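Vedell Desk Bin: Setting Up and First Use

Section 9. Placing the bin on a tabletop
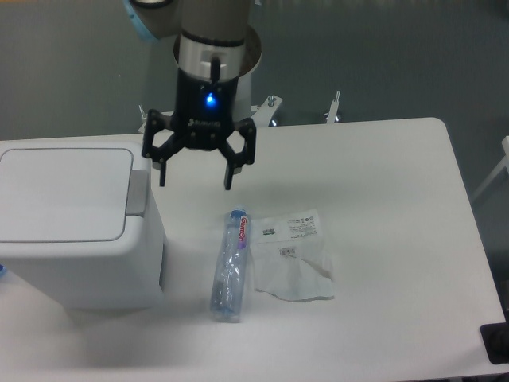 Fig. 764. White bin standing on the left side of a white table.

You're nearly done, and this is the fun part! A bin within arm's reach makes tidying a desk so much quicker.

1. Wipe the tabletop and let it dry.
2. Set the bin upright on whichever side you reach for most, well back from the edge.
3. Press down gently on each corner of the bin. If it rocks, turn it a little and try again.
4. Drop in a few paper scraps (go on, aim!) and shift the bin until it feels right.

Note: Pick a spot you can reach while seated.

CAUTION: Never load more than 1000 g. Keep hot ashes, batteries and liquids out of the bin.

Next: Section 10, Emptying and cleaning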